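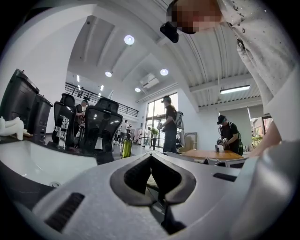

Reading time: 3 minutes

About Indell

Indell is a small organisation that explains how laws are made and how public money is spent. We publish guides to local and national government, run evening classes, and help people write to the bodies that make decisions on their behalf.

We started in Clestport, in a room over a print shop, after the council closed its advice desk. People were getting letters they could not follow, on planning, school places and voting registration, and had nowhere to take them. We read the letters with them and wrote down the answers. Those notes became our first guides. There are now 290 of them, all free to read and copy.

We do not support any party or candidate. Our guides say what a rule is, where it comes from and how it can be challenged. Where lawyers disagree about what a clause means, we give both readings. 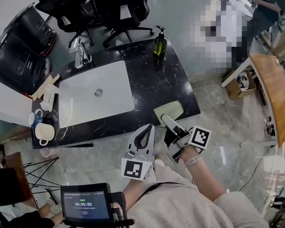 Torkora wrote to us in July that our guide to public consultations was "too polite about the ones where the decision has already been taken". We agreed and rewrote that section. Corrections and complaints are welcome, and changes are listed at the foot of each guide.

Our classes run over seven weeks and take up to 300 people a year. They cover constitutions, courts, budgets and the right to information. Classes begin at 6.30 pm and no earlier study is needed. Reading packs can be posted to anyone who cannot use them online.

Indell is paid for by class fees, small donations and a grant from the Holzer Fund, which has no say in what we publish. Our accounts go on this site each spring.

Related pages
How we check our guides
Classes and fees
What a constitution can and cannot do
Asking your council for information
Yearly accounts

Contact us | © Indell, Clestport | Back to top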